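Gremgate Forums > Making and Mending > Toys and Games > Sorting out old wooden blocks

Sorting out old wooden blocks

tollgate_meg
I've taken on the box of building blocks from the Toltside playgroup, which shut in December. The box weighs a ton and it's a complete mixture. Cubes, cylinders, hexagons, all sizes, all colours. I want to split them into sets small enough to give away. Do I sort by colour or by shape? I've got 4 lidded tubs and not much patience.

plankton77
Shape. Colour looks nice on the shelf but you can't build anything with a tub of red.

Skadi_Ra
Disagree. My two always went for colour first, and putting away was quicker because they could see where things went. With shapes they argued over what counted as a short cylinder and what was a tall one.

plankton77
They'd argue over orange and yellow just the same.

Skadi_Ra
They did, a bit.

bodgerette
Neither. Make mixed sets, one of each colour and a few different shapes. A tub of nothing but cubes is dull. I did this with a Skadisora starter box and a second lot from a jumble sale. Lay a set out on a flat board before you bag it up and you can see what you're short of. I use a striped maple-coloured board as it's a good size and the blocks stand up properly on it. Carpet is hopeless for this.

tollgate_meg
Have you got a picture of one laid out? I can't work out how much of a mixture you mean.

bodgerette
Something like this. Orange hexagon, green cylinder, blue cube, then a small yellow cylinder and a red one over to the right, plus a few more at the front.
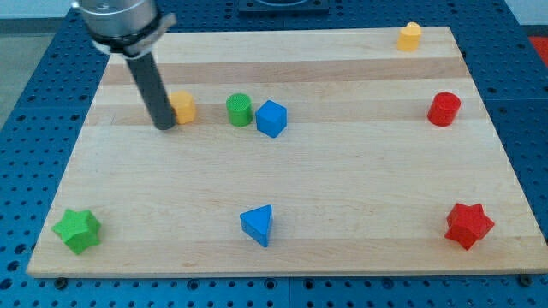
Re: Sorting out old wooden blocks - cleaning

tollgate_meg
Thanks, that helps. I'll go with mixed sets. Next question is cleaning. Some of mine are sticky. Can they go in the sink?

plankton77
No. Damp cloth, drop of washing-up liquid, wipe and dry straight away. Soaked wood swells and the paint lifts.

Skadi_Ra
I've soaked mine for a couple of minutes and they were fine. Depends on the paint.

plankton77
Depends on luck, more like. I lost 6 good cylinders that way.

bodgerette
Cloth for me as well. Stand them on a rack overnight - not on the radiator, they crack. And bin anything with flaking paint if it's going to little ones.

tollgate_meg
Cloth it is. Will report back when I've got through the first tub.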